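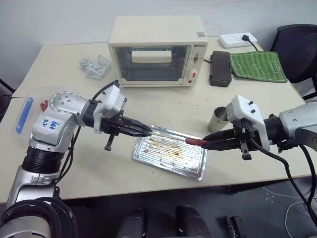
Photo: Rónán Phelan / Keane

Advice > Later Life > Care at Home > Kitchen

Guides Costs Equipment Contact

Setting kitchen heights for an older relative at home

Measure from the floor to the point of the bent elbow, with the person standing in the shoes they normally wear indoors. The worktop should sit 80 to 100 mm below that point. For seated work, leave a clear knee space and fit a shallow sink.

Keep daily crockery between hip and shoulder height. Heavy pans go on the worktop itself – not in a base cupboard. A kettle tipper should stand on a non-slip mat, with the spout over the sink edge.

Fit D-shaped handles to drawers. Lever taps need a quarter turn only; check the washers every February. Set the hot supply valve before anyone uses the sink, and test it with a thermometer.

A pull-out board costs £11. A powered worktop frame starts at over £1225 before fitting, so get the occupational therapist's measurements first.

Filed under: Home Adaptations, Kitchen Tips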